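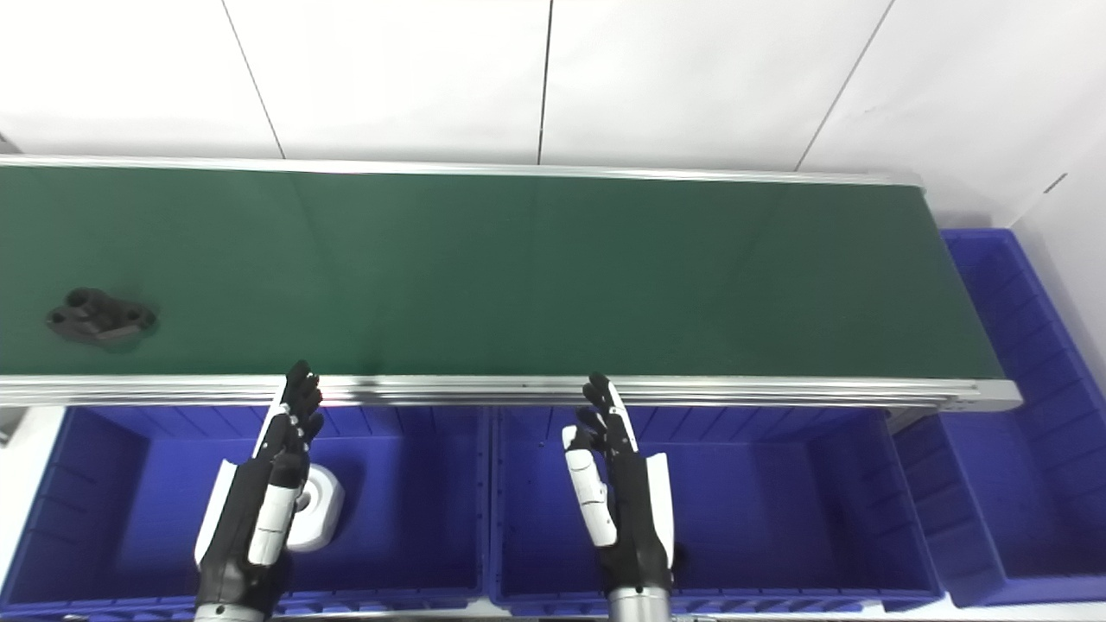

SLIDE 1: WHAT A SHORT BELT TAUGHT US ABOUT SORTING

Speaker notes, Leire Cuesta. Twenty-minute slot, five for questions. Skip the joke about the hotel coffee if the organizers are in the front row.

Good morning. I work for Tralance, and I have spent most of the past year thinking about blue bins. My family has stopped asking.

(Let the title slide sit for a bit. People are still finding seats.)

The subject today is the last stretch of belt before a part goes into a box. Every talk at this kind of event is about the first stretch, where the money is. The last stretch gets whatever aluminum was left over and whichever bins were in the cupboard.

Point at the bins. They're lined up right under the near rail, so the trip from belt to bin is a short one. We argued over that for most of October. The other school of thought wanted the bins behind you, on a rack, where they look wonderful in a floor plan and you get to turn around all day.

SLIDE 2: THE OLD STATION AT HOSTARPORT

No picture on this one, and you should be grateful.

The old station handled 2000 parts a shift. Everything came down one belt and into one large crate, to be sorted "later." Later was a person called whoever was free. On a bad week we had 519 parts in the wrong crate, and I know the number because I was the one who tipped them out onto a tarp.

Pause here. Someone always laughs, and it's always someone who owns a tarp.

The fix we were first offered was software. It came in a binder. I still have the binder, it holds a door open.

SLIDE 3: ONE PART AT A TIME

Slow down on this slide, I rushed it at the rehearsal.

We spread the parts out on the belt. That's the entire innovation, please hold your applause. When parts arrive in a heap, the top one gets sorted and the others get guessed at. With a gap between them you have time to see the shape, which matters a good deal if the shape is a dark flat thing with holes in it and the next one is a slightly different dark flat thing with holes in it.

Also mention belt color. Dark parts on a dark green belt are harder to read than dark parts on a pale one. We knew this. The green belt was in stock. Başaran quoted us for a light gray replacement and the quote is still going around the building, gathering initials.
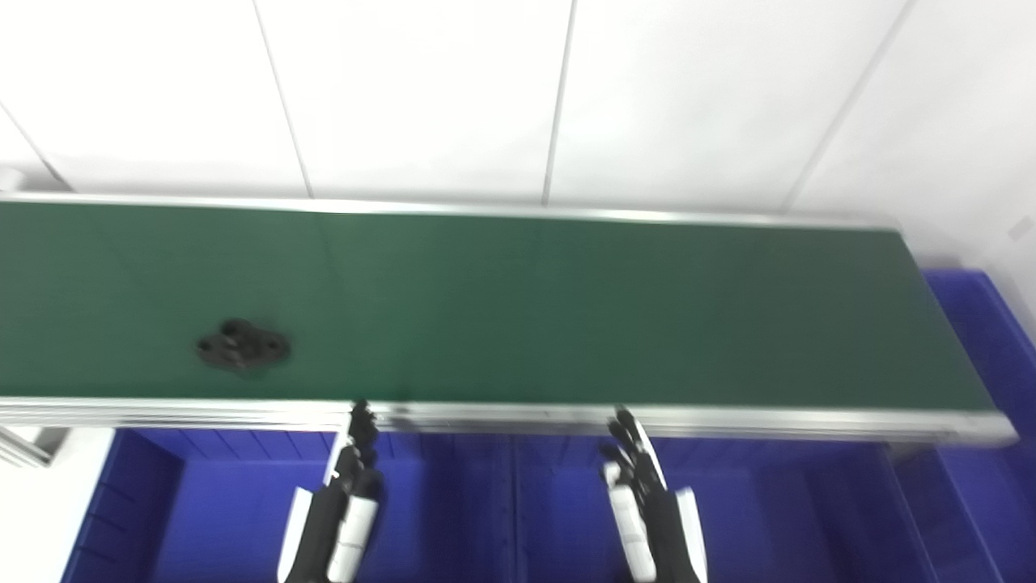 Slide 4: a single black part on the green belt, with the aluminum rail along the near side.

Leave this up for the rest of the section.

Talk about the near rail. Everybody who visits wants to know about the belt and I want to tell them about the rail. It's grooved extrusion, so you can bolt a guide or a label holder onto it and move the thing again on Monday when you change your mind. We have changed our minds 80 times. I keep a list.

Second point, the lighting. Bright overhead light was a request from the people on the late shift, and I resisted it on grounds of cost. They were right. A recess on top of a black casting is a very shy feature under a dim tube.

If someone asks about cycle time, say it's in the handout. If they've read the handout, look at your watch.

SLIDE 5: WHAT WE'D DO DIFFERENTLY

Label the bins before the first shift, on the front, in large type.

Order spare bins in the same blue. Busine sent us a replacement in another size and it has never sat straight next to its neighbors.

Ask the late shift first.

Questions. Handouts are by the door, next to the coffee (see note above about the joke).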